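How to Open an Old Lever Lock Cash Box When the Key Is Long Gone

If you've ever come home from a clearing sale with a lovely old cash box under your arm and no key to go with it, pull up a chair. I've done it more often than my cupboards would like, and I've learnt a fair bit about getting these boxes open without wrecking them. My first was a dark green Stostard that rattled beautifully all the way home. It took me a whole month of evenings (February, and a hot one) and held a button and a dried-up rubber stamp.

Before you start, make sure the box is yours to open. Keep the receipt from the sale with it. If it came out of a relative's estate, have a word with whoever is looking after the will first, and if there turn out to be papers in it with somebody's name on them, do the decent thing and try to get them home.

What you'll need

A good lamp, an old towel, a small torch, a can of dry graphite, a soft brush, a tension wrench made for lever locks and a couple of lever picks of different lengths. You'll also want a notebook. Please leave the screwdriver and the hammer in the shed for now, as I've seen more good lids ruined by ten impatient minutes than by eighty years of rust.

Set yourself up on a table you can leave alone for a few days, ideally with something dark and plain behind it so your eyes aren't wandering. 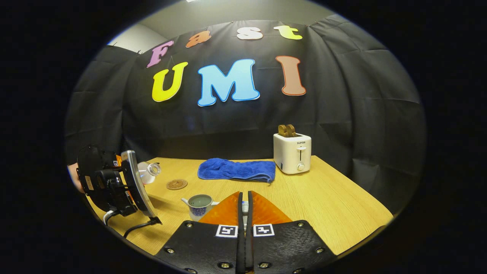
Black cloth behind a light wooden tabletop, with "Fast UMI" in cut-out letters.

Step one: try the keys you've got

It sounds silly, but a surprising number of cheap boxes from the same maker shared a handful of keys between them. I keep a biscuit tin of odd ones and always go through it first. My friend Reet Lill opened a Dundus box with the key to her grandmother's sewing cabinet, and she has been unbearable ever since. Turn gently, and if the key doesn't want to go, don't argue with it.

Step two: clean before you pick

Old locks are often stuck more by muck than by design. Brush out the keyhole with the box tipped forward so the fluff falls out instead of further in. Then a small puff of graphite, and leave it overnight. I used to use cooking oil (I know, I know) and it set like toffee inside a very nice Bellini. Never again.

Step three: count the levers

Shine the torch into the keyhole and look for the thin flat plates stacked one behind the other. Most household boxes have one or two. A better one might have 3, and if you find more than that you've probably bought yourself a proper deed box and should settle in for the long haul. Write down what you see, and which way the bolt needs to travel. 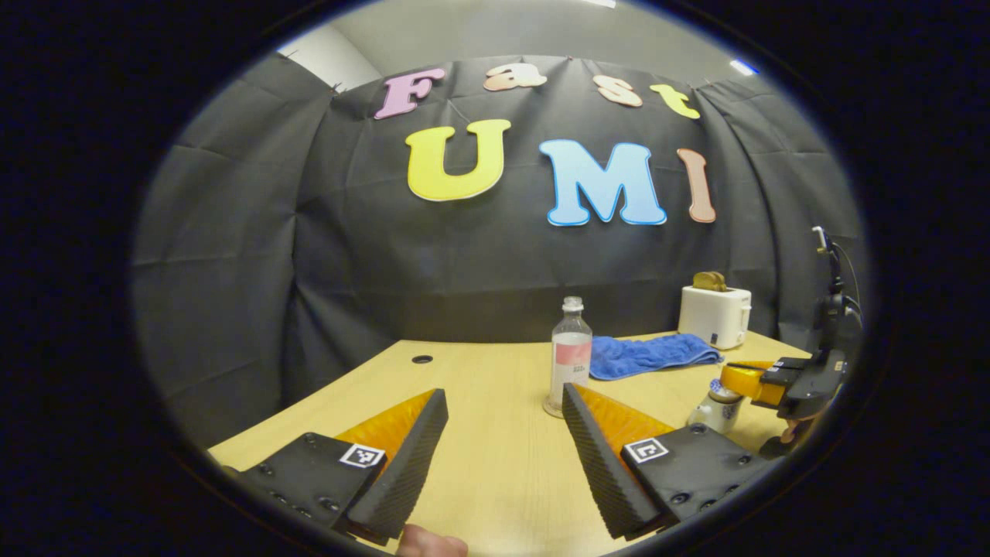 Once you know how many levers you're dealing with, slide the tension wrench in until it rests against the bolt, and put the lightest pressure on it you can manage. Think of the weight of a teaspoon. Then bring the pick in and lift the levers one at a time, starting with whichever feels stiffest. You're feeling for a tiny give, when the lever's slot lines up and the bolt stump nudges into the gate. If everything goes solid, you've lifted one too far. Ease off, let them drop and begin again.

Take your time with this part. The longest I've spent on one box was 32 attempts, all noted down in pencil, and it was number 32 that did it, at half past eleven at night with the dog asleep on my foot.

Step four: when it won't budge

Turn the box over and have a look at the hinge. On some older Bolotberg boxes the pin can be tapped out with a fine punch and put back afterwards with no harm done, though you do want to support the lid while you're at it. Drilling is the very last resort. If the box is worth anything at all to you, take it to a locksmith. Tiziana Pace, who taught me most of this, will still send a customer away with a tin of graphite and a week's homework before she'll reach for a drill.

Having a key made

With the lock free, you can usually lift out the case and take it in to have a key cut to suit. Ask for two. Tie one to the handle for the time being, and put the other in your own biscuit tin with a label on it.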